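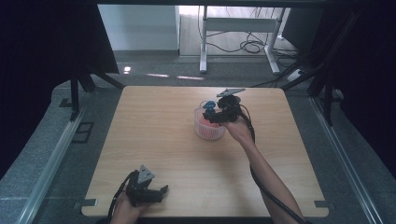

The little white basket, on the square table.

Home Explore Notifications Messages Lists Bookmarks Profile More

Marjan Abbasi
A thread on clearing out my aunt's apartment. I finished in January and a few people asked how I went about it, so I'm putting it all in one place. 1/

She lived in the same two-bedroom for 19 years. My cousin Afshin Fallahi and I had the keys until the end of the month. He works nights, so most of the sorting was mine and most of the hauling was his. 2/

We started with paper. Every drawer in the place had paper in it. I kept tax returns, anything from the bank, the lease, medical bills, and letters in handwriting. Everything else went into a bag for shredding. 3/

The shredding place near me charges by weight. I took the staples out of the first bag and then learned they don't care about staples. 4/

Photos came next. I counted them because I wanted a price for scanning: 3,003 prints, plus two envelopes of negatives. The first quote was more than I wanted to spend. 5/

So I went through them at the table in the evenings. Duplicates out, blurry ones out, landscapes with no people out. My aunt took a lot of pictures of lakes. 6/

I ended up with 300 to scan. Jericho Lagman at the copy shop did them over two weeks and put them on a drive. He also caught that a bunch were stuck together and told me to leave those alone until he could look at them. 7/

If you are doing this, write names on the backs now, in soft pencil. I had one long phone call with my mother going through faces and we still have a dozen people we can't place. 8/

Kitchen. She had five colanders. I kept one. Pots and dishes in good shape went to a family in the building who had just moved in. The spices all went in the trash. Some of them had price stickers from a store that closed years ago. 9/

Furniture was harder than I expected. I listed the couch and the dresser online. Plenty of messages, very few people who showed up. The couch went for free in the end, at 10 at night, to two students with a van. 10/

The dresser is a Plelar, which meant nothing to me. Amirhossein Kiani repairs furniture and offered to look at it. He said solid, not valuable, worth keeping if I had the room. I had the room. 11/

Books: 154 of them went to the library sale. They wouldn't take encyclopedias or anything with water damage, so call first and ask. Those went out with the recycling. 12/

Clothes took one afternoon. I did it with the radio on and didn't try anything on. I kept a gray coat and two scarves. Afshin took the hats. 13/

Small stuff is where I got stuck. Buttons, keys, pens, sewing things, single earrings. I gave myself one basket for things I couldn't decide about, and when it was full I had to choose something to take out. 14/

The utilities. Call them before the last day. I waited, and the electric company billed us for an extra cycle. I'm still on the phone about it. The internet box has to be mailed back too, with the power cord. 15/

Things I would do differently: rent the van for one full day instead of three short trips, buy better tape, and not start with the photos when I was tired. 16/

Someone asked about the plants. Two died. The big one is at Arash Dehghan's house by a south window and has a new leaf. 17/

I have the list of places that take old eyeglasses and hearing aids if anyone needs it. Reply and I'll post it tonight. 18/18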